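How Long Does a Sourdough Starter Really Need?

My project for Food Science this term was about sourdough starters, mostly because my roommate Fiorella D'Amico kept killing hers and I wanted to know why. I thought it would be an easy topic. It was not an easy topic!

I kept three jars going for 20 days, one with plain white flour, one with whole wheat, and one with rye. Every morning before class I fed them the same amount of flour and water and marked the height with a rubber band (a marker works too, but it washes off when the jar gets sticky). Mr. Nowicki said I should write down the smell as well, so my notebook is full of things like "old apples" and "paint, kind of?"

The rye jar took off first. It doubled on day five and never really slowed down. Whole wheat got there two days later, and the white one just sat around looking like glue until day 13 – I almost threw it out.

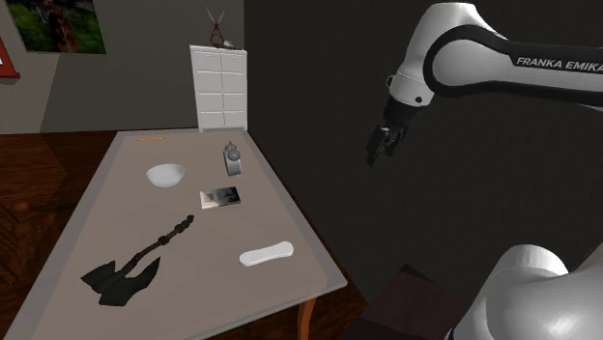
I baked one small loaf from each jar at the end, all with the same recipe and the same oven. Rye starter gave the tallest loaf, but my tasters liked the white one best. Remigiusz Duda went back for thirds, so I'm counting that as a strong vote. The whole wheat loaf was sour enough that two people left their crusts.

My biggest problem was temperature. Our kitchen gets cold at night in February and I didn't own a thermometer until the second week, so the early numbers aren't great. If I did this again I'd keep the jars in a cooler with a warm water bottle and run two of each flour – with only one jar per flour I can't tell if the white one was slow or just unlucky.

Fiorella has the rye starter now. It lives on top of the fridge.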